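성공률 하나로는 모자란다

손에 쥐고 쓰는 그리퍼로 사람이 직접 시연을 모으고, 그 데이터로 로봇 정책을 학습시키는 방식은 이제 낯설지 않다. 로봇 본체 없이도 데이터를 모을 수 있고, 숙련된 원격 조종자를 구하지 않아도 된다. 나도 이 방식을 지지하는 쪽이다. 다만 최근 나오는 결과 보고를 읽다 보면 걸리는 부분이 있어서 글로 적어 둔다.

불만의 요지는 간단하다. 우리는 시연의 개수와 최종 성공률은 꼼꼼히 적으면서, 시연이 어떤 상태에서 시작했는지는 거의 적지 않는다.

지난 4월에 Odstead 모임에서 Sarahí Hinojosa가 발표한 내용이 계기였다. 과제는 접시를 쟁반으로 옮기는 것이었고, 시연은 206개였다. 학습한 정책의 성공률은 68퍼센트로 나왔다. 질의응답에서 Macario Montes가 시작 위치의 분포를 물었는데, 발표 자료에는 그 항목이 없었다. Hinojosa는 나중에 원자료를 다시 정리해서 참석자들에게 돌렸다. 시연 대부분이 접시와 쟁반의 상대 위치를 거의 그대로 둔 채 시작하고 있었다.

이 결과를 두고 발표자를 탓할 생각은 없다. 같은 책상 앞에 같은 사람이 앉아 같은 물건을 되풀이해서 놓으면 누구나 그렇게 된다. 손이 편한 자리가 있고, 한 번 잘된 배치는 다시 쓰게 된다. 문제는 그렇게 모은 데이터로 얻은 68이라는 숫자를 우리가 일반화 성능처럼 읽는다는 데 있다.

시점이 바뀌면 과제도 바뀐다

손목 쪽에 카메라가 달린 그리퍼에서는 이 문제가 더 커진다. 고정 카메라라면 물체가 조금 움직여도 화면의 나머지는 그대로 있다. 그리퍼와 함께 움직이는 카메라는 사정이 다르다. 손을 옆으로 조금만 옮겨도 무엇이 화면 중앙에 오고 무엇이 밖으로 나가는지가 달라진다. 접시와 쟁반, 흰 탁자만 놓고 보아도 그렇다. 손이 쟁반 위로 가면 접시는 가장자리만 남는다.
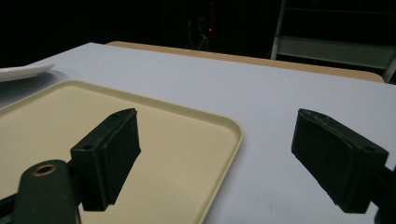 시작 상태를 기록하자는 제안

그래서 나는 세 가지를 결과표 옆에 같이 적자고 주장한다. 첫째는 첫 프레임에서 대상 물체가 화면에 얼마나 들어와 있는가이다. 둘째는 대상과 목적지의 상대 위치가 시연 전체에서 얼마나 퍼져 있는가이다. 셋째는 손가락이 벌어진 정도다. 마지막 항목은 사소해 보이지만, 시연자가 늘 손가락을 활짝 벌리고 시작했다면 정책은 반쯤 닫힌 상태에서 어떻게 움직여야 하는지 배운 적이 없게 된다.

이 제안에 대한 반론은 두 갈래로 들어왔다.

Abundio Arellano는 비용을 이야기했다. 현장에서 시연을 모으는 사람은 이미 할 일이 많고, 기록 항목이 늘면 하루에 모으는 양이 줄어든다는 것이다. 맞는 말이다. 그렇지만 위의 세 항목은 사람이 손으로 적을 필요가 없다. 첫 프레임은 이미 저장되어 있고 손가락 벌림 정도도 대개 같이 기록된다. 나중에 스크립트로 뽑아도 된다. Hinojosa가 자료를 다시 정리하는 데도 오후 반나절이 걸렸을 뿐이다.

Capucine Royer의 반론은 더 까다로웠다. 데이터가 충분히 많아지면 시작 상태의 편향은 저절로 묻힌다는 주장이다. 여러 장소에서 여러 사람이 모으면 분포는 알아서 넓어진다고 했다. 나는 이 말이 장소에 대해서는 대체로 옳고, 배치에 대해서는 그렇지 않다고 본다. 사람이 바뀌어도 식기를 놓는 습관은 비슷하다. 접시는 손 앞에 두고 쟁반은 그 옆에 둔다. 시연자를 두 배로 늘려도 접시가 쟁반 건너편에 있는 시연은 좀처럼 늘지 않는다. 배치를 미리 정해서 지시서로 나눠 주지 않는 한 그렇다.

Cortés 그룹의 시도는 참고할 만하다. Elvia Cortés는 시연을 모으기 전에 시작 배치를 다섯 종류로 나누고, 각 배치의 시연 수를 맞추었다. 전체 시연 수는 오히려 줄었다. 그런데 평가할 때 배치별 성공률을 따로 적은 덕분에 다섯 배치 가운데 두 곳에서 거의 모든 실패가 나온다는 사실이 드러났다. 둘 다 시작할 때 접시가 화면 아래쪽으로 크게 잘리는 배치였다. 평균만 적었다면 드러나지 않았을 정보다.

반사도 따져 볼 문제다. 유약을 바른 접시는 조명과 시점에 따라 밝은 줄무늬가 생기고, 그 줄무늬는 카메라가 움직이면 함께 움직인다. 테두리를 찾아야 하는 정책이 반사광의 모서리를 단서로 삼았는지 알려면, 같은 배치를 다른 조명에서 다시 평가해 보는 수밖에 없다. 무광 쟁반만 가지고 실험한 결과를 식기 전반의 결과로 쓰는 보고서도 보았는데, 나는 그런 확장에 동의하지 않는다.

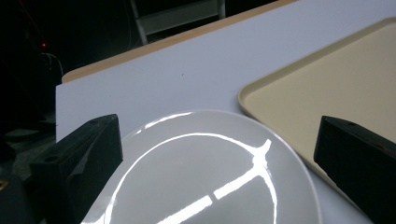
접시가 두 손가락 사이에 놓인 시점. 테두리 안쪽을 따라 반사광이 보인다.

Voltero에서 준비하는 공개 데이터 묶음에는 시작 상태 항목이 선택 사항으로 들어간다고 들었다. 나는 필수 항목이어야 한다고 생각한다. 선택 사항으로 두면 분포가 고른 팀만 채워 넣을 것이고, 정작 비교가 필요한 데이터에서는 그 칸이 비어 있을 것이다.

물론 시작 상태를 적는다고 정책이 나아지지는 않는다. 성공률이 낮아 보이는 보고서가 늘어날 가능성도 있다. 배치를 넓게 잡은 팀이 좁게 잡은 팀보다 낮은 숫자를 내는 것은 당연한데, 심사하는 쪽이 숫자만 나란히 놓고 보면 전자가 손해를 본다. 그러니 심사 기준도 같이 바뀌어야 한다. 배치별 성공률이 없는 논문에는 그것을 요구하고, 있는 논문에는 평균이 낮다는 이유만으로 감점하지 않으면 된다.

나부터 다음 보고서에서는 첫 프레임 분포를 본문에 넣을 생각이다. 형식은 아직 정하지 못했다. 격자로 나눈 표가 읽기 쉬운지, 첫 프레임을 겹쳐 놓은 그림이 나은지는 Montes와 의견이 갈린다. 나는 표 쪽이다.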